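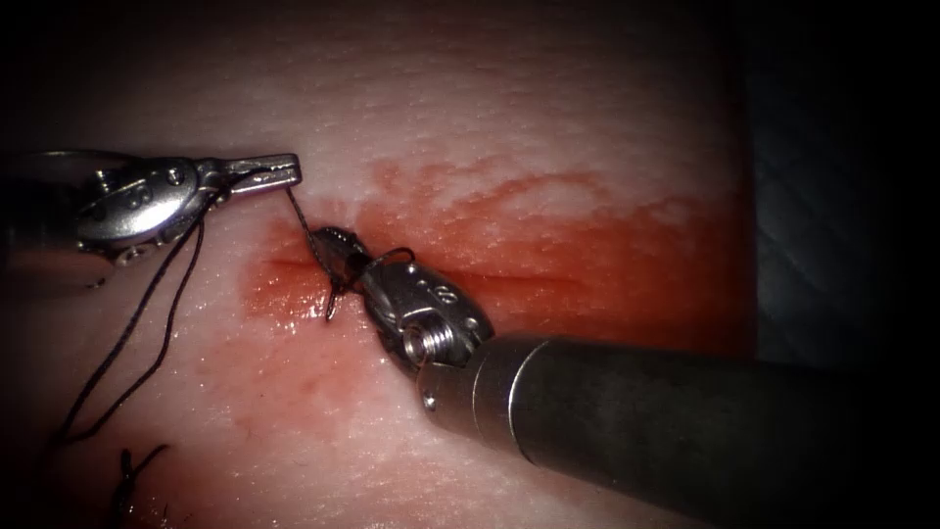 Two instruments at a thin cut in a stained tissue pad.

Simple Interrupted Stitches: A Practice Routine for Beginners
By Gerrit Wuyts

If you're starting the fall skills course at Worncombe, this is the stitch you'll meet first, and I love teaching it! Every stitch is tied on its own, so a bad one can come out without spoiling its neighbors. You need a practice pad, a needle holder, toothed forceps, scissors and a packet of curved needles with thread. Old expired packets are fine for the pad.

Setting up
Put the pad on something that won't slide (a damp dish towel works great) and turn it so the cut runs left to right in front of you. Sit down, get your elbows close to your sides and move the lamp until your hands stop throwing a shadow on the cut.
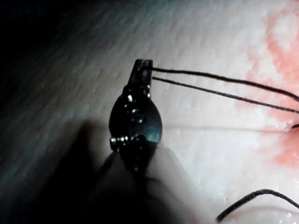 Next, load the needle. Grab it a little past the halfway point, toward the thread end, with the needle square to the jaws. Never clamp the very end where the thread joins, or it'll bend on you.

Taking the bite
Lift the far edge gently with the forceps. Go in with the point straight down, then roll your wrist and let the curve do the work. Pushing forward is the classic mistake - I did it for my whole first October and broke 12 needles. Come up in the cut, reload, and take the near side at the same depth and the same distance from the edge. 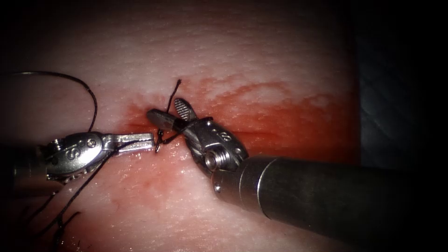

Pull the thread through until you have a short tail on the far side. Wrap the long end twice around the closed needle holder, grab the tail, and lay the knot flat. Then one wrap the other way, and one more back again. The edges should just touch. If the pad puckers, you've pulled too hard, so snip it and redo it.

Balthasar Kälin, who taught me, had us do rows of 10 and then cut them all out and start over. It sounds dull, but wow, does it help! Try one row an evening and save your last row each week to compare. 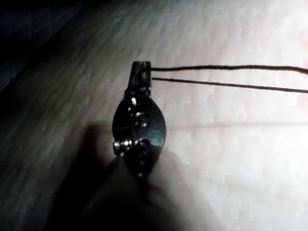
Two strands of dark thread held in the instrument.

Next lesson: the vertical mattress stitch.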